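The bookbinder who repairs what the libraries throw away

Jun 17, 2020

The workshop stands at the end of a lane in Trestley, behind a bakery, and it has no sign. I found it only because the door was open and I could smell the glue. The owner asked me to not print her name. "People should know the work," she told me. "My name is not useful for them."

She learned binding from her aunt, in a town by the sea, and came to Trestley when she was already past forty. For many years she repaired account books for offices. Then the offices stopped to keep paper, and she began to repair old school and library books which nobody else wanted to touch.

I asked how many books have passed through her hands. She keeps a notebook for this and she opened it to the last page. "3,843," she read. "But in the first years I did not write all of them, I was lazy."

Most of her customers are private people. They bring a cookbook of their mother, or a dictionary with a broken spine. She says the cookbooks are the most difficult, for the butter goes deep into the paper and no glue will hold there. She cleans each page with a dry sponge and puts thin Japanese paper along the fold. After this the book must rest under a weight for 3 days. "Everybody asks me if it can be two days," she said. "It can not."

Her views about modern paperbacks are severe. The pages are glued and not sewn, and after some summers the glue becomes hard and the pages fall out one by one. Still, she does not refuse them. A good paperback, she thinks, deserves a second cover as much as any Bible. She also gives advice for the home: do not pull a book from the shelf by the top of its spine, and keep big books lying flat, not more than a few in one stack.

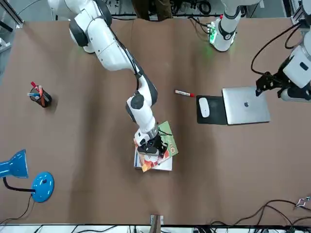
Lessons and the small press

In May she began again to give lessons, with 4 students at one time. The first evening they only fold paper. Some are disappointed by this, and one or two do not return. The others learn to sew a small notebook called Lục, after a Vietnamese word for green, the color of the thread she likes best.

She also prints a little. Her press, Clerkside, made one book until now, a collection of letters about gardens, in 1,000 copies. It took almost two years to sell half of them. I asked if she will make another. She looked for a while at the boxes under the stairs.

"When these are gone," she said. "Or when I need the place for something else, then I will give them away and begin."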